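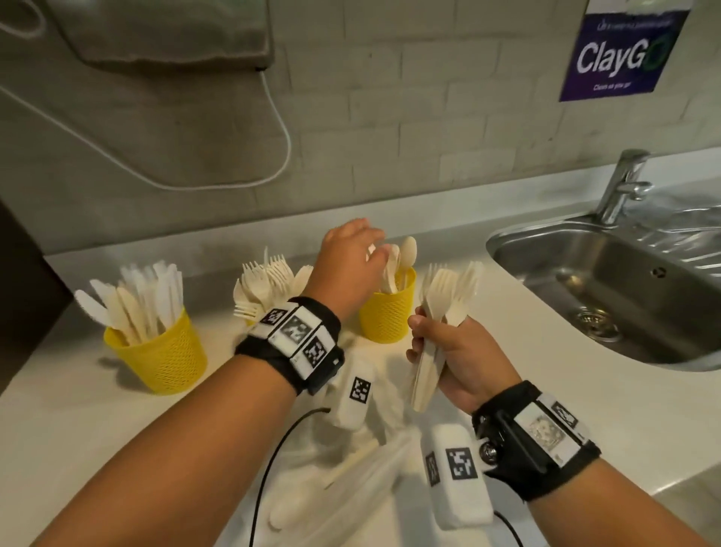 Skeston Drawer Divider Set: review after a season of use

Type: adjustable cutlery and utensil dividers
Supplied by: Skeston
Reviewed by: Pak-hei Kwan
Published: February 2, 2023

The Skeston set consists of spring-loaded divider bars that brace against the inside walls of a kitchen drawer, plus short cross pieces that clip on at right angles. It competes with the fixed Tillevari tray, which we covered in June. The two products solve the same problem by different means, and the choice depends mostly on the drawer you already have.

Fitting

Each bar is compressed by hand, lowered into position and released. No tools are needed. The minimum internal width is stated on the box and should be taken seriously: at the bottom of the range the spring is very stiff, and one tester could not seat the bar without help. The maximum is 420 mm. Close to that limit the bar holds but can be shifted by a firm push from a rolling pin or a heavy ladle. I would leave a margin of at least 9 mm at the top end.

The end pads are soft rubber. They left no marks on painted or varnished drawer sides. On a drawer with a slightly tapered front the pads sat at an angle and crept forwards over several weeks. A strip of card behind the pad cured this.

Cross pieces

The clips are the weak part of the design. They slide freely along the bar until pressed down, at which point a small cam locks them. Two of the cams in our set locked properly. A third needed pressing twice and still rattled when the drawer was closed hard. Skeston replaced it within 7 days without asking for photographs.

Layout

The advantage over a moulded tray is that the lanes can be as narrow or as wide as the contents demand. Long items such as fish slices and whisks lie flat with the cross pieces removed. Short items do less well. Teaspoons migrate under the bars, where there is a gap of 3 mm, and thin-handled forks will do the same if the drawer is opened sharply. A non-slip mat beneath the bars closes the gap and should have been included in the price.

Yuk-lan Poon tested a second set in a deep pan drawer. The bars are too low for that job: lids leaned over them and pushed them out of line. Beyene sells a taller version of the same idea, which we have not tried.

Cleaning

The bars wipe down easily. The spring housing is open at one end and collects crumbs, and the maker advises against soaking it. A dry pastry brush reaches most of the way in.

Verdict

Recommended for shallow drawers of awkward width, with a mat added. For a drawer of standard width the Tillevari tray is cheaper, has no moving parts and can be washed in the sink. Spare clips are sold separately through the Skeston website. Spare springs are not available.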